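Chapter 8
Squares You Can Stand Things On: Marking Out a Grid 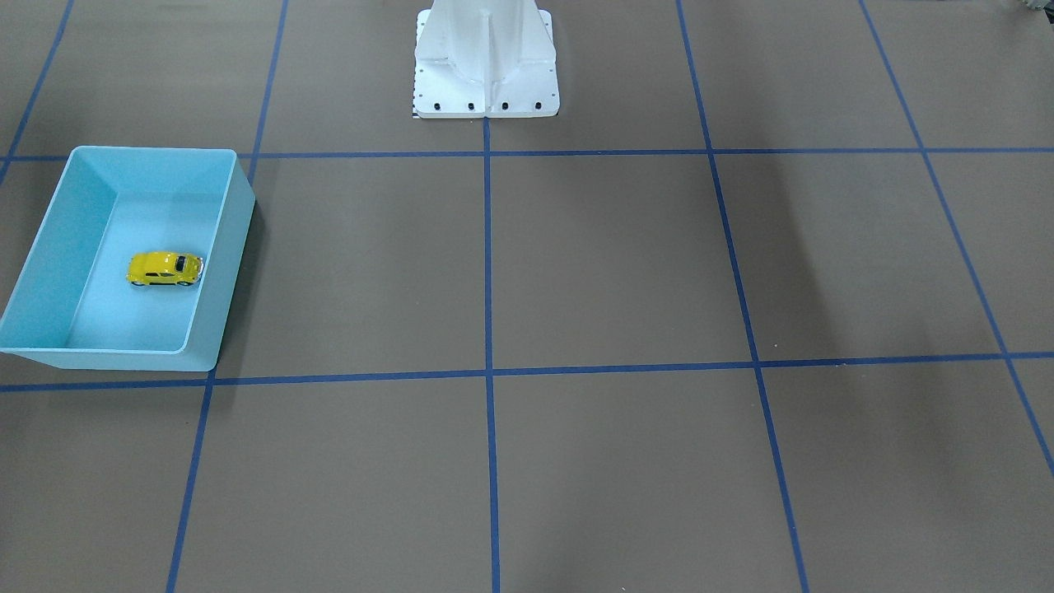 By the Grutulura Practical Maths writing group
Birnell Schools Edition, revised March 23, 2020

Seven strips of dark blue tape have turned a plain brownish-grey surface into a set of places. Before the tape went down, you could only have said "over there" or "a bit to the left". With the tape in place you can say "second row, third square" and a friend can put a finger on it straight away. We think that is a wonderful return for a roll of tape!

In Chapter 7 you drew grids on squared paper, where the printer had done the hard part for you. In this chapter you leave the paper behind and make grids on floors, tables and playgrounds. You will need a long straight edge, a tape measure, some string and a partner with patience. You will also need the work you did on right angles, so look back at it now if it has gone a little rusty.

What you will learn

How to set out two lines that cross at a true right angle, using only string and a tape measure.
How to space a family of parallel lines so that small mistakes do not pile up.
How to name the squares of a grid so that two people always mean the same one.
Why a square grid seen at a slant does not look square, and how to read it anyway.

Words to know: cell, parallel, perpendicular, intersection, converge, baseline.

8.1 Two families of lines

Every square grid is made of two families. The lines in one family all run the same way and never meet. The lines in the other family do the same, and each of them crosses the first family at a right angle. In the photograph that opens the chapter, one family has two members, the strips that run right across the surface. The other has five, running away from us. Where a strip from one family crosses a strip from the other we have an intersection, and the patch of surface fenced in by four strips is a cell.

Look closely at the tape. The strips wobble a little, their width changes here and there, and you can spot overlaps at the crossings. Your own grid will look like this as well, and it will still work beautifully. A line in a maths book has no width at all, but a strip of tape does, so the thing that matters is agreeing which part of the strip is "the line". At Letska, the workshop where we tried out the activities for this book, the rule was to measure to the left edge of every upright strip and the near edge of every strip going across. You may prefer to use the middle. Choose one, write it at the top of your page and stick to it.

Try this 8A

Lay one strip of tape along the floor, as straight as you can. This is your baseline. Mark a point on it. From that point, measure 60 cm along the baseline and make a second mark. Now find the spot that is 80 cm from your first mark and 100 cm from your second. (Two people with a string each can do this in a few seconds.) The line from your first mark to that spot meets the baseline at a right angle. Which fact about triangles have you just used?

8.2 Why the far cells look small

Now for the part we enjoy most. Lay a ruler on the page along the upright strips in the photograph. The central one drops almost straight down. The others lean, and the further they are from the centre the more they lean, drawing closer together towards the top. The nearer cells look bigger than the farther ones too.

None of this means the tape was laid badly. A flat surface viewed at an angle will always do this to parallel lines. Railway tracks do it, and so do floorboards in a long corridor. We say that the lines converge. Artists have used the effect for centuries to make a flat canvas look deep, and you will use it in 8.4 to do the reverse: to take a slanting view of a floor and work out the plan of it.

It follows that you cannot measure a slanting grid with a ruler and trust the answer. You can count cells, though, and counting never goes wrong with the angle. A box that stands two cells along and one cell up stands there from every side of the room.

Try this 8B

Work in pairs. One of you stands at the edge of your grid, the other sits on the floor. Without speaking, each sketch the grid exactly as it looks to you. Compare drawings. Which features are the same in both? Which have changed? Keep the sketches for 8.4.

8.3 Spacing without piling up mistakes

Suppose you want lines 800 mm apart. It is tempting to measure the first gap, move the tape measure along, measure the second gap from there, and so on. If each gap comes out 2 mm too wide, the fourth line is already 8 mm from where it should be. Hold the end of the tape measure at the starting mark and leave it there, then tick off 800, 1600, 2400 and 3200 in one go. Every tick may still be slightly out, but the error in one is no longer handed on to the next.

The Lombardi floor puzzle on page 82 depends on this, so practise it now - your knees will thank you for getting it right the first time.

Before you move on, write down your answer to 8A and tape your sketches from 8B inside the back cover of your workbook.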